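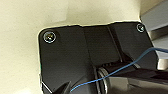
*Black mounting plate, screwed flat to a pale surface near its top corners.*

## Household tips: following breaking news on a shared screen

Set up the kitchen or workshop display before a major story breaks. Changes made during one tend to be forgotten and left in place.

**Feeds.** Build a list of no more than 15 accounts: two wire services, the local emergency office, the rest reporters who work in the affected region. Trending tags sort by volume and say nothing about accuracy. Keep them in a separate column, muted by default.

**Autoplay.** Turn it off in the app and again in the browser. The two settings are independent. On the Drenex reader the switch is under Playback, then Inline Media.

**Alerts.** Limit push notices to 6 per day. Adwoa Addo, who maintains our settings sheet, uses a digest at 7 a.m. and another in the evening, with nothing between.

**Reposting.** Wait 20 minutes before sharing a photo of an attack, fire or flood. Run a reverse image search first. Old pictures recirculate under new tags within the hour.

**Storage.** Cached video fills small tablets quickly. Cap the cache at 400 MB and clear it weekly.

**Children.** Use a second profile with the news column removed. A PIN on the main profile is needed as well, or the switch takes one tap.

Corrections to the Drenex menu path: Pádraig McGrath, October.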